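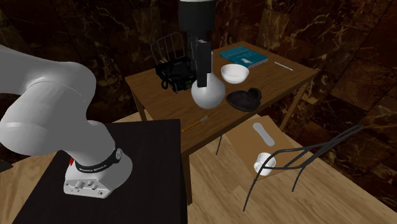 # Osmont Moving & Storage: Frequently Asked Questions

Answers to the things customers ask us most before a move or a storage rental. If your question isn't covered, call the office or stop by the Arthur Street counter during open hours.

## Booking and estimates

**How far ahead should I book?**

For a local move, a couple of weeks is usually enough. The end of the month fills up first, and summer fills up before everything else. If your lease ends on the last day of June, call as soon as you know your new address. November through February is the slowest part of our year and you can often get the day you want.

**How do I get an estimate?**

Fill in the room list on our website or ask for a home visit. A home visit is free inside the service area. The estimator walks through each room with you, including the basement, garage and attic, so please mention anything you plan to leave behind or give away.

**Is the estimate binding?**

Yes, for the items on the list. If you add furniture or boxes after the estimate, we will write up the change and ask you to sign it before we load. The price doesn't go up because of traffic or because our crew worked slowly.

**Do you take a deposit?**

We take 40 percent when you book. The rest is due on the day, after unloading. Storage-only customers pay the first month up front and no deposit.

**What if I need to change the date?**

Call us. One date change is free if you make it at least 5 days before the move. After that we charge a rebooking fee, listed on your contract. If your closing is delayed and you already have everything in boxes, ask about overnight storage on the truck.

## Packing

**Do I have to pack everything myself?**

No. You can pack all of it, some of it, or none of it. Many customers pack their own clothes and books and have us do the kitchen. Packing by our crew is normally done the day before.

**What kind of boxes should I use?**

Use boxes with lids or flaps that close flat. Boxes with open tops can't be stacked. Small boxes are for books, tools and canned goods. Large ones are for bedding and lampshades. If you can't lift a box off the floor comfortably, split it into two.

**Can I leave clothes in the dresser?**

Soft clothes, yes. Please take out anything hard, breakable or liquid, and take out jewelry and cash. If the dresser is particleboard, empty it completely. The joints on those pieces tend to give when they are tipped full.

**Will you take apart my bed?**

Standard bed frames are included, both taking apart and putting back together. Bunk beds, adjustable bases and wall beds are quoted separately. Put the loose hardware in a bag and tape it to the headboard if you take the bed apart yourself.

**What won't you carry?**

- Propane tanks, gasoline, paint thinner and fireworks
- Open bottles of any kind
- Car batteries
- Live animals
- Passports, medicine and anything you will need that night

Houseplants can ride on local moves at your own risk. We don't take them across state lines.

## Moving day

**When will the crew arrive?**

Morning jobs start between 8 and 9 a.m. Afternoon jobs get a two-hour window and a phone call when the truck leaves the previous stop.

**Do I need to be there?**

You or another adult needs to be there at the start, to walk through the home and sign the paperwork, and at the end, to check the rooms and sign again. You don't have to stay in between, but keep your phone on.

**My building has an elevator. Is there anything to arrange?**

Ask your building manager whether the elevator has to be reserved and whether they want a certificate of insurance. We can send the certificate directly to the manager. Send us the manager's email address when you book, as some buildings want it several days in advance.

**Where will the truck park?**

We need a legal spot long enough for the truck within a reasonable walk of the door. In the downtown permit zone you will need to get a temporary no-parking permit from the city. We don't apply for it, but the office can tell you what length to ask for.

**Do I have to tip?**

No. Some people do and some don't. Crews can accept tips in cash or through the online payment page.

## Storage

**Where are the storage buildings?**

We have two. Arthur Street is heated in winter and has indoor units on two floors, with a freight elevator. Anar Road has ground-level units with roll-up doors that you can drive up to. Anar Road is unheated, so it isn't a good choice for pianos, paintings, records or anything with a wood veneer.

**When can I get to my things?**

Anar Road is open to unit holders from 6 a.m. to 10 p.m. every day. Arthur Street keeps office hours. If our crew packed your goods into wooden storage crates, call 2 days before you want to visit so we can bring the crate down to the floor.

**How do the gate codes work?**

Both buildings use Gridum for gate codes and billing. You get an email with a link when your contract starts. Choose your own code and don't share it by text. If you forget it, reset it from the same link; the office can't see it.

**Can I keep food in my unit?**

No food, pet food or birdseed, sealed or not. Clean out toasters and grills before you store them.

**How do I end my rental?**

Give notice through your Gridum account, empty the unit, sweep it, and take off your lock. Billing stops at the end of the month in which the lock comes off. A unit with a lock still on it counts as occupied.

## Damage and claims

**Are my belongings covered?**

Basic coverage is included and pays by weight, so a light item such as a television will be paid at much less than it cost. Full-value coverage is available for an extra charge, with a $500 deductible. You need to choose it before loading starts.

**Something was broken. What do I do?**

Keep the item and the box it was in, and take photos of both. Note the damage on the delivery sheet if you notice it while the crew is still there. Otherwise send us the claim form from your contract packet. Boxes you packed yourself are covered only if the outside of the box was damaged.

**How will I be paid?**

By check or by credit to the card you used. If the item can be repaired, we may offer the repair first.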